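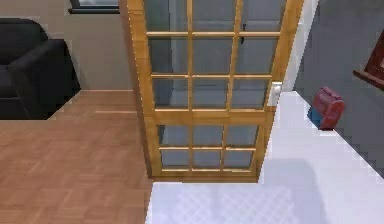

Glazed door, standing open.

February, late morning, second coffee

So I meant to write this up last week and then the scanner ate two afternoons, sorry to anyone who came looking for the reading pile notes. Catching up now, in no order at all.

First, the quotes file. We're at 320 entries, and I finally went through and pulled the ones with no source. There were 71 of them! I was sure it would be maybe a dozen. A lot are mine, from the winter when I was copying things off the backs of old paperbacks and telling myself I'd remember which ones. (I did not remember which ones.) They're in their own file now called "orphans" and please don't use any of those in the newsletter until they've got a page number next to them.

Second, the Manríquez stories. I read the whole collection in two sittings and I'm a little in love with it. The lighthouse one is the best, the one with the twins drags, and the last one has an ending I had to read three times and still can't explain. If anybody else gets to it, come find me, I want to argue about the dog.
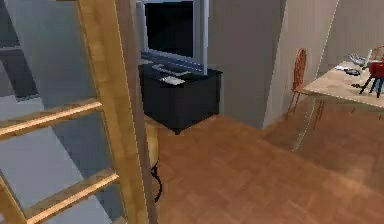 Third, the links roundup. I've been saving things since before the holidays and most of it has gone stale, which is my own fault. Kept 14, dropped the rest. The long piece on the Praltstead book fair stays in even though the fair is over, because the part about the man selling only second volumes is too good to lose. The Cusaron interview stays too. I cut the two obituaries down to one line each and a favorite title, and I think they read better short.

Tried the new template on the roundup and the italics came out wrong again. Same trouble as before: book titles fine, story titles in plain text, and one whole paragraph slanted for no reason I can find. Went back to the old template. Will try once more with the quote marks straightened first.

Getwood proofs: got through the first 18 pages. Mostly commas. There's a chapter opening on page 11 that starts with the wrong line, looks like an earlier draft got pasted in, so I flagged it and moved on. The new cover type is lovely, by the way, much easier to read small.

To do:
- page numbers for the orphans, starting with the Westerns
- ask about reprinting the fair piece
- return the library's copy of the Manríquez, it's overdue
- straight quotes, then the template again

Stopping for lunch. More proofs at 2.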